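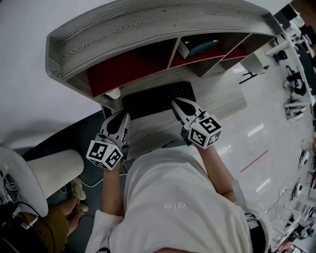 Keyboard on the light grey desk, July.

Workshop notebook - Stadside bindery, July, started 3 in the afternoon
Reading time: 2 minutes
Filed under: Bench Notes > Paper & Paste

I promised myself I'd write the wheat paste up properly this month, so here goes, with a cup of tea at my elbow and the window open. The new batch is for the Cuvier atlas, which has come back to us with its spine hanging by two threads, poor old thing, and I want something gentle on those plates.

Cooked it slowly at 60 degrees to begin with, then let it climb until it turned glassy, stirring all the while (my arm knows about it!). Sieved it 3 times. The Allamach flour gives a smoother paste than the one we had in spring, though it does seem thirstier, and I ended up adding a good splash more water than the old recipe asks for.
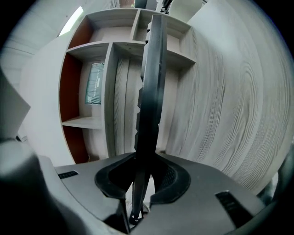
Tried it first on scraps of the thin mulberry tissue, brushed out from the middle, and left them between blotters under the small weights. The edges lay down beautifully - no cockling that I could find, even with the lamp held low. The heavier tissue was less obliging and I shall try it again with the paste let down further.

Still to do: lift the old glue off the Cuvier spine, order more blotters, and label the jar before somebody takes it for custard again.

Recent entries
Sewing frames, and a better way to keep tapes taut
Rivadeneira ledgers: first look at the boards
Storing leather through a damp winter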